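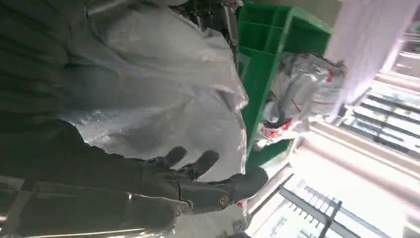
2025년 11월 30일

비닐 정리. 오전에 끝내려고 했는데 결국 오후까지 감. 작업노트 밀린 것도 같이 적음.

창가 쪽 선반 근처에 쌓인 포장 비닐부터. 반투명 흰색, 큰 것들. 펴 보면 생각보다 훨씬 넓음. 구겨진 채로 두면 부피만 차지하고 안에 뭐가 섞였는지 안 보임. 지난번엔 Neltby 부품 봉투가 같이 말려 들어가서 한참 찾았음. 이번엔 한 장씩 털고 나서 접기로.

접는 순서 (나중에 또 잊어버릴까봐)
- 바닥에 펴고 테이프 남은 것 떼기
- 긴 쪽 먼저 반, 다시 반
- 손바닥으로 공기 빼면서 말기. 너무 꽉 말면 다시 펼때 찢어짐
- 끝은 종이테이프. 투명테이프 쓰지 말것, 끝을 못 찾음

재사용 기준은 그대로. 손바닥보다 큰 구멍 있으면 버림. 가장자리만 찢어진 건 잘라서 작은 물건 싸는 용으로. 접착제 묻은 것, 기름 묻은 것은 무조건 폐기. 애매한 건 따로 빼놨다가 다음 발송 때 속채움으로 쓰면 됨.

오늘 잰 것: 제일 성한 롤 폭 98 cm. Vetolmont 건 상판 싸기엔 좀 모자람, 두 장 겹쳐야 할듯. 겹치는 폭은 12 cm 잡음. 더 줄이면 운반하다가 벌어짐 (1월에 한번 겪음, 모서리 긁혀서 다시 샌딩했음).

초록색 칸막이 쪽. 칸이 나뉘어 있으니까 자꾸 아무거나 꽂게 되는데 비닐은 거기 넣지 말기로. 칸보다 비닐이 커서 삐져나오고, 옆칸 물건 꺼낼때 같이 딸려 나옴. 칸에는 자잘한 것만. 완충지 자투리, 끈, 라벨 정도. 칸마다 라벨 붙이는 건 아직 못함. 라벨지가 모자람.

검은색 포장재는 흰 것과 섞지 말고 따로. 차광용으로 쓸 일이 있어서 남겨둬야 함. 섞어서 말아두면 밖에서 구분이 안 가서 매번 다 풀어봄. 두께도 다르니 같이 말면 안쪽이 운다.

Chambi 쪽에서 온 비닐은 정전기가 심함. 먼지가 엄청 붙음. 도장한 물건에는 쓰지 말 것!! 굳이 쓰려면 젖은 수건으로 한번 닦고 말려서. 귀찮으면 그냥 바닥깔개로 돌리는게 나음.

주문할 것
- 종이테이프 (폭 넓은걸로)
- 라벨지
- 비닐 새 롤 하나. Utside 견적은 약 32,000원, 배송비 4000원 별도. 폭이 더 넓은 게 있는지 먼저 물어볼것. 있으면 겹칠 필요 없음
- 칼날. 무딘 걸로 자르다가 비닐이 늘어나서 선이 엉망

못한 것: 선반 아랫단. 열어보지도 못함. 뭐가 들었는지 적어둔 종이가 없어졌다. 혹시 본 사람 있으면 이 밑에 적어주세요.

창틀 앞은 되도록 비워두기. 비닐이 햇빛 오래 받으면 누렇게 되고 바삭해짐. 작년에 쓰던 롤 하나가 그렇게 돼서 만지면 부스러졌음. 말아둔 것도 창가에 세워놓지 말고 안쪽 벽으로.

다음에 할 일은 Vetolmont 상판 치수 다시 재기. 적어둔 숫자가 폭인지 길이인지 헷갈림. 재고 나서 비닐 자르기, 순서 바꾸지 말것.

덧) 폐비닐 봉투는 뒷문 옆에 내놨음. 묶은 건 가져가도 되고 안 묶은 봉투는 아직 분류 안된 거라 손대지 말아주세요.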